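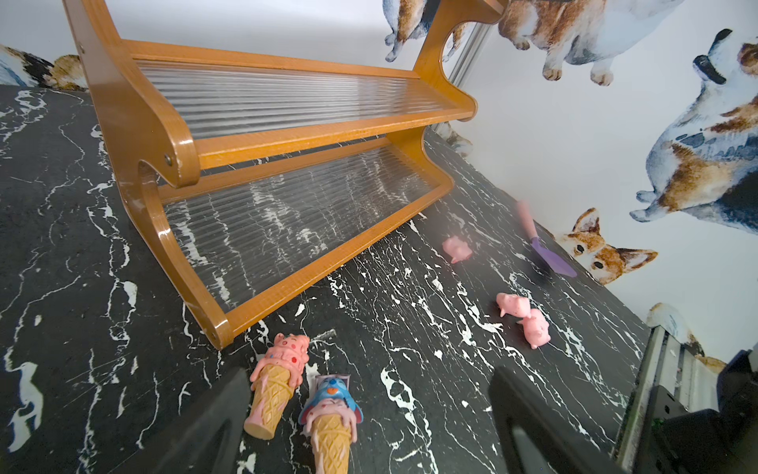
Small display shelves get less respect than they deserve. People will spend a month choosing a couch and then put the things they like looking at on top of the microwave, next to the takeout menus. I think a shelf for figurines is a real piece of furniture, and that most of us buy the wrong one, too late, after the figurines have already taken over.

I keep character figures, mostly pink ones. I started with one and a promise to stop, and I did not stop. For a long time they lived in a row on a windowsill, where the ones in back could not be seen and the ones in front fell over whenever the window was opened. Then they lived in a glass cabinet, which I will get to. Now they live on two tiers of wood with clear plastic between the rails, and I am not planning to move them again.

My first point is that two tiers is enough. The big cabinet my family called the Flores, after the secondhand store it came from, had more levels than I had ideas. A cabinet like that asks to be filled. I bought things I only half liked in order to use up the bottom level, and then the bottom level was where I never looked. Online you can find people who own 1000 figures and photograph them all in one room. I don't doubt they enjoy it. I have never been able to look at one of those photographs and remember a single figure from it. With two tiers, something has to come off before something else goes on, and that small decision makes you look at what you have.

My second point is about wood. The fashion in display is clear acrylic, all of it, sides and steps and backing. Kimier sells a set of acrylic risers that I owned for one winter. They are neat and they weigh nothing, and they made everything on them look like it was still for sale. Wood with an orange tone and some curve to the sides looks like it belongs in a house. It also suits pastel figures better than white does. Pink against white goes pale. Pink against honey-colored wood stays pink. I know the glossy orange finish is out of style and that plenty of people have sanded it off their grandmother's furniture. I would leave it alone.

I do make an exception for the front. An open rail looks better in a catalog, but figures tip, and the ones with large heads and small feet tip the most. A ribbed clear panel holds them in and still lets you see the dress and the color. The ribs blur the view a little – I have been told this is a flaw – but I look at my shelf from across the room most of the time, and from there I want the faces above the rail and the colors below it. The panel does both.
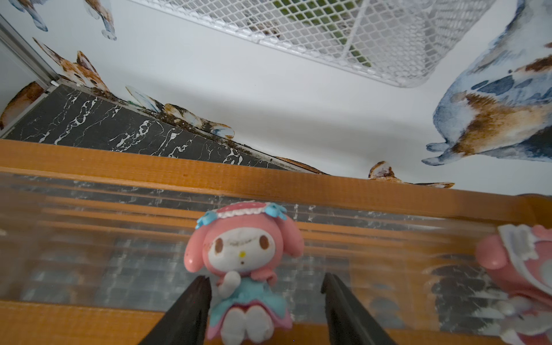 How often should a small figure shelf be cleaned?

Once a month is plenty for most rooms, as long as everything comes off the shelf each time and the surface under it gets wiped too.

I feel strongly about that last part. A feather duster waved over the tops of things does very little. Dirt collects in the corners and along the wall, and you don't find it until you move the furniture. Take the figures down one at a time and hold them by the body, never by an ear or a bow. Lace trim can be cleaned with a soft, dry paintbrush. Painted faces should get a barely damp cloth and nothing else. I used a spray cleaner from Ollari on a face once, and it took some of the gloss with it. It is sold for countertops, so I can only blame myself.

Ribbed plastic needs a brush run along the grooves. Going across them just moves the dust from one groove to the next. While the shelf is empty, lay it on its back on a table and check the screws. A loose screw on a light shelf is a two-minute job with a hand screwdriver. Left alone it turns into a wobble, and then you have a repair.

The usual objection to all of this is that figurines are clutter and the shelf only makes the clutter official. I have some sympathy. There are houses where every flat surface holds something cute, and I find them hard to sit in. But clutter is mostly a matter of things having no place. Mail on a table is clutter. Six figures on a shelf that was put there for them are no more clutter than six cookbooks are.

A related complaint is that bright characters clash with everything. They do, if the room is trying to be gray. My own taste runs to black marble patterns and a wall with dogs on it – the corgi paper from Hundeo is my favorite of the ones I have lived with – and a pink hood with blue ribbons does no harm in company like that. People worry too much about matching. I would take a room with three loud things in it over a room with none.

Measure your tallest figure before you buy, ears and bows included. I forgot the bows the first time and had to send the shelf back.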